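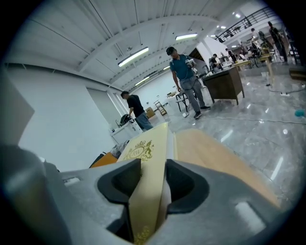 Cream card with the gold crown and monogram, upper end.

Filed under: Furnishings / Care and Storage

Re: gold print rubbing off, and the curved sofa

On Saturday Halima Lukumay wrote:

> Two questions before the room is set up again in March. First, the
> gold on the cream card and the booklet. Mwangi thinks it is foil, I
> think it is metallic ink, and we are both wiping it with whatever is
> nearest. Second, the black and white sofa. The green knit blanket
> leaves lint in the pattern and I am tired of picking it out by hand.
> Does it go back on the sofa or into a bin? Also, does anyone have
> the length? The Clornton sheet only gives the height.
>
> Halima

Halima,

Taking the print first. I don't know which process was used and the difference can't be settled by eye at arm's length. Put a loupe on the thin scrollwork on either side of the oval. Foil normally has a clean, hard edge and a mirror-like break in the light when you tilt it. Metallic ink looks granular under magnification. Test nothing with solvent, including the Trelteo cleaner in the cupboard – it is meant for laminate and will lift either one.

Until you know, treat both pieces the same way. Dry soft brush only, strokes away from the emblem. Hold card by the plain edges. Store flat with unprinted tissue between pieces, no rubber bands. If a piece has to stand upright for a while, support it behind the full height or it will take a bend near the bottom that doesn't come out.

The booklet has gold on it as well as the card, with the crest and then faint lettering beneath. I would keep it off the upholstery for anything longer than a few minutes. An upholstered seat moves when someone sits down and the cover rubs against it.

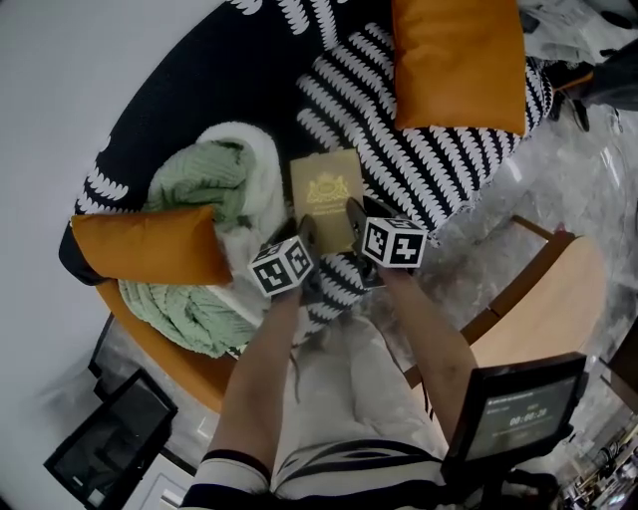
Sofa and textiles

Length along the outside of the curve is 253 cm, measured with a cloth tape pushed into the line. The height on the Clornton sheet is 91 cm and I get the same. A straight tape across the ends gives you a shorter number that is no use for ordering a cover. Wafula made that mistake with the last dust sheet.

On the lint: ribbed knits shed most in the first few washes. Wash the green blanket alone, inside a mesh bag, cool, then dry it flat. The white fleece should be done separately. It picks up green fiber and then hands it on to the black fabric, so cleaning the sofa first is wasted work. Order is blanket, fleece, cushions, sofa. For the sofa use the Petkov upholstery head with the brush retracted, and follow the curve from left to right.

I would put the blanket back on the sofa. Fold it so that the ribs run front to back and it slides less.

The orange-mustard base needs a barely damp cloth and a dry one after it. Keep water out of the joint where it meets the seat fabric.

Open item: I have no record of the fabric composition. If Kimutai still has the Skaltden order confirmation, please post the line for the black and white cloth.

Amândio Barros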